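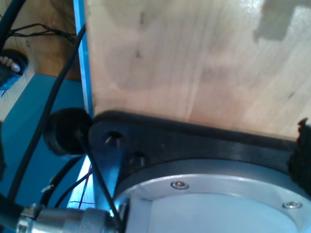 Clotilde Masson wrote to ask whether the Nidia will keep her dry in a sideways storm on an exposed ridge, and whether it comes in a colour other than green. Yes to the first, if you pitch it low and stake it out properly. No to the second.

Platow Nidia Hiking Shelter
One person and a pack, or two people with no secrets

The Nidia is a single-skin shelter for walkers who already own trekking poles and resent carrying a second set of poles just to hold up a tent. Your own pair does the job. It weighs 791 grams with guylines attached and in its stuff sack, before pegs. We put it on the kitchen scales ourselves, then put the kitchen scales back, and we mention the pegs up front as plenty of shelters get a good deal heavier once you get them home.

It has a floor, a mesh door and a fly door that rolls back and ties with a toggle. There is one porch, big enough for boots and a stove you aren't using. It doesn't have a second porch, a gear loft, a light diffuser pocket or a window. If you want a window, open the door.

Who it suits

Overnight and multi-day walkers on marked tracks, mostly from spring to late autumn. People who've done a few trips under canvas and worked out which bits they never used. It will cope with frost and a dusting of snow, and it sheds wind well once it's low. It isn't a snow-camping tent. The roof panels are too wide for a proper load, and at three in the morning you'd be the one outside knocking it off with a mitten.

Tall people fit, with a caution. If you're much over six foot, your sleeping bag will touch the foot end unless you lie corner to corner, and that's fine alone and less fine with company. Two adults can sleep in it. We've done it. We've also bought second ones.

Pitching

Stake out the four corners first, a touch looser than you think. Set one pole at the front to the height marked on the tape loop inside the door (handle up, tip in the grommet if it's windy, tip down if it isn't), then do the rear pole, which is shorter. Go back around the corners and tighten. The side guys go on last.

First attempt, allow a quarter of an hour and some language. By the third go it takes a few minutes. Please do the first one in the backyard or at the local oval and not at dusk above the treeline, in drizzle, with an audience.

The front pole height is the thing people get wrong. Too high and the fly hovers off the ground and lets the breeze in at your ankles; too low and the walls sag on your face. If yours looks like a wet tea towel over a chair, drop the corners out a little further and raise the pole a notch.

Poles with flick locks are easier than twist locks in here. Anything that adjusts will work, and fixed-length poles won't. Pole straps can dangle inside and are handy for a head torch.

Condensation

You'll get some. Every single-skin shelter does, and anyone who tells you theirs doesn't has either a very good memory or a very selective one. A night by a creek with the door zipped shut will give you a damp ceiling by morning. Camp a bit higher than the water, leave the fly door rolled back when the weather allows, and keep a small cloth in the porch for wiping down. The vent at the peak props open with a stiff tab. Leave it open, even when you're cold. Especially then, in fact.

Don't cook inside. We do know it's raining.

What's in the bag

The shelter
Guylines, fitted, with line-locs
A spare hank of cord
A stuff sack that's slightly too big, on purpose
A repair patch
Instructions, one sheet, with drawings

What's not in the bag

Trekking poles. Pegs, either, as most people have opinions about pegs and a drawer full of them. You'll need six at minimum, eight if the forecast has adjectives in it. Long Y-shaped ones hold well in most soils, skinny ones are for hard ground, and neither holds in beach sand, where you want to bury a stick.

Floor and groundsheet

The floor is thin. It's thin to keep the weight down and it's tougher than it feels, but gum nuts and sharp gravel will win eventually. The Wastach groundsheet is cut to match, clips to the corner loops and adds very little to the pack. Plenty of walkers skip it, clear the ground with a boot and have no trouble for years. Others buy it after their first hole. We're happy to sell it to you at either stage.

Looking after it

Dry it before you put it away. Hang it over the clothesline, a balcony, the shower rail, the dog. Left damp in a stuff sack over a long weekend it'll smell like a sports bag, and after a month the seam tape starts to lift and there's not much anybody can do for it.

Wash by hand in lukewarm water with a bit of plain soap. No machine, no dryer. Grit in the zips is what kills zips, so give them a rinse and a going-over with an old toothbrush at the end of the season. Stuff it, don't fold it, or the creases land in the same place every time.

Small tears can be patched in the field with the bit of fabric supplied: clean, dry, press hard, give it an hour. Bigger ones can come back to the Jayasinghe workbench, which does our repairs. Turnaround is roughly 16 days, longer before Easter, when everyone gets their gear out of the shed and has a nasty surprise.

Ordering

The Nidia is sewn in runs of 200 and then there aren't any until there are. The current run is open for orders now. The next one goes on the cutting table in March, and if the page shows it as sold out you can leave an email address and we'll write to you once, with no newsletter attached.

Nothing leaves the warehouse on Thu 25 December, nor on the public holiday after it. Orders placed over the break go out when we're back and have found our shoes.

You have 30 days to send it back for a full refund if it hasn't been used outdoors. Pitching it in the lounge room is encouraged. Pitching it in the lounge room with the dog in it is at your own risk, and we can usually tell.

A few other things people ask

Can it be pitched without trekking poles? Sticks of the right length work, and so does a line between two trees at the front with a stick at the back. It looks terrible and holds up fine.

Is it bug-proof? With the mesh zipped, yes. Mosquitoes and sandflies stay out. Anything that was already in there when you zipped it is now your tent mate.

Does it pack inside a 40-litre pack? Easily. It goes down to the size of a loaf of bread, one of the small dense ones. Most people put it in the outside pocket so a wet fly doesn't go near the sleeping bag.

Will it fit on a wooden tent platform? Usually, though you'll want some cord loops and either hooks or the gaps between boards to tie off. Check with the park before you go, as platforms come in all sizes and the popular tracks often need them booked well ahead.

Is the green going to change? There was a run in a sort of mustard, once. We still have the swatch.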